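Home Electrics for Beginners, Session 2: what your kitchen asks of its sockets
Notes updated 1 Feb 2025

Hello again! Last time we got as far as volts and amps, so I'll pick up from there. Watts are simply the two multiplied together, and for tonight that's nearly all the maths you need. UK mains is 230 volts, a plug fuse is 13 amps at most, and that gives you just under 3000 watts from one socket.

Please don't learn that by heart. I'd much prefer you went home and read the rating plates (usually underneath, usually filthy).

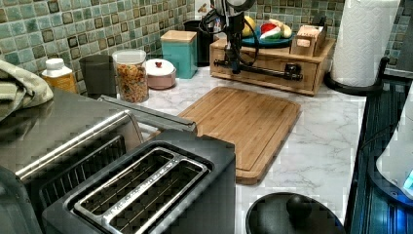
Anything that makes heat is hungry. A kettle can take nearly the full 3000 watts on its own, while a radio or a phone charger takes next to nothing. So when somebody tells me their extension lead has "only two things in it", my first question is always which two!

My own kettle's plate says 2200 W. Divide by 230 and you get a bit over nine and a half amps — fine by itself, but add a toaster on the same lead and you're past 13.

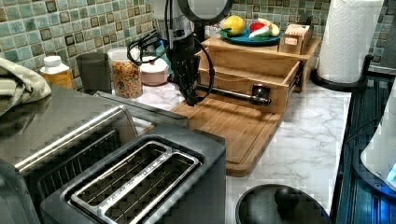 Fig. 1. Toaster in front, toaster oven behind: both are heating appliances.

A fuse won't always blow straight away on a small overload, and this catches people out. It can carry on for quite some time while the lead gets warm. If a plug ever feels hot or smells odd, stop using it and have it looked at.

Now, worktops. Sockets want to be well clear of the sink, and flexes shouldn't trail over the edge or across a hob. I know everyone's flex trails. Mine did until May.
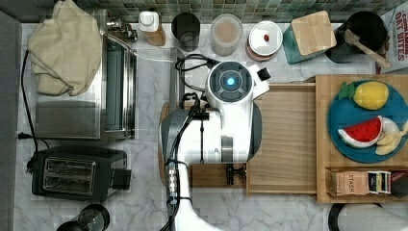

Fig. 2. White worktop with grey veining, green mosaic tiles along the back.

For next session, pick two appliances at home, copy down the watts and work out the amps for each. Bring the Ticona worksheet with you, and a pencil, as we'll be crossing out a lot.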